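Date: October 31, 2023
Subject: Re: Running order for the tape, and do we need a B-side intro?
To: the Purkau list

Hello all,

Catching up after a weekend of mixing, so forgive the length. I've quoted the bits I'm answering.

> I've listened to the rough mixes twice through and I love them, but I'm
> confused about how the two sides are meant to work. Are we splitting the
> songs by length or by mood? And if "Zekcombe" opens side B, does it want
> a few seconds of something before it? On my player it comes in very hard
> after the turn.
>
> Also, is 173 copies a real number or a typo?

By mood first, and then we juggle until the lengths are close. I know that sounds backwards. The thing with a cassette is that if side A runs to twenty-one minutes and side B to seventeen, whoever plays it sits through four minutes of hiss before they can turn it over (or has to wind on, and people don't, they put the kettle on and forget). Within a minute of each other is fine. We're at 12 songs now, and with the short organ piece moved across to B we come out forty seconds apart, which I'm thrilled with!

Here is where I've got to:

**Side A**

- the loud opener
- Promen
- the waltz
- the one in 5/4 we still haven't named
- Lodhi (short version)
- the round

**Side B**

- Zekcombe
- the organ piece
- Lodhi reprise
- the slow one with the clarinet
- the duet
- the long closer

I do think having Lodhi twice is right. The short version leaves you wanting the second half of the tune, and then on side B you get it, a tone lower and with the harmonium underneath. I played the sequence in the car on Sunday and actually cheered at the lights.

As for Zekcombe coming in hard, yes please, let's give it some air. There's a lovely stretch of room sound at the front of take 2, before the count, where you can hear the chairs and somebody breathing in. Five seconds of that, faded up, and then the drums. It would also cover us if the tape leader is a bit long at the start of the side, as it was on the last batch, where the first beat got swallowed on a few copies. I'd rather lose a bit of creaking chair than the downbeat.

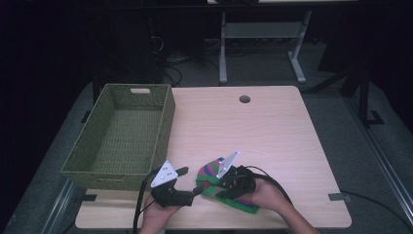
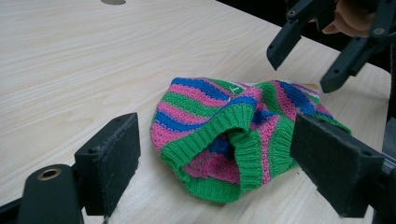
Next thing, levels. I've left far more headroom than I did on the last release. Tape is kind to drums when you push it and very unkind to esses, and the duet has two singers who both live up in that range. I've taken a little off the top of both voices, only in the choruses, and it sits beautifully now. If you listen on laptop speakers you may think it sounds dull. Please try it on something with a proper speaker in it before you write to me! An old kitchen radio with a line in is perfect.

> Also, is 173 copies a real number or a typo?

It's real. We ordered a nice round amount of shells last time, had spares left in two colours, and 173 is what's left once you add the new box to the old one. So no master plan, but I'd quite like to number them by hand now.

> Could we put the words in the inlay?

I would love this, but at the size we're folding to, all the words would have to be tiny. What about just the words to Promen and the duet, and the rest on the page? Promen is the one everyone mishears. I've had three different versions of the second verse sung back to me and liked one of them better than ours.

Things I need from people, in no special order:

1. A name for the 5/4 one. "Five" isn't a name.
2. A yes or no on the room sound before Zekcombe.
3. How you want to be credited, spelt exactly as you'd like it printed. If you play more than one instrument, pick the order.
4. Anyone with a working deck that records at the right speed. Mine runs slightly fast and everything I dub comes back a shade flat on a good player.

I'd like to have the masters finished in the first half of November so we can dub in the evenings without rushing. It takes ages in real time, but it's good company if a few of us do it together, and you do get to know the songs terribly well.

The new mixes are in the usual folder. Ignore the one called 1417, it's an export that went wrong halfway through and the last minute is silence. Everything else is safe to listen to, and the closer in particular has come on hugely, so start there if you've only got ten minutes.

All the best from the mixing end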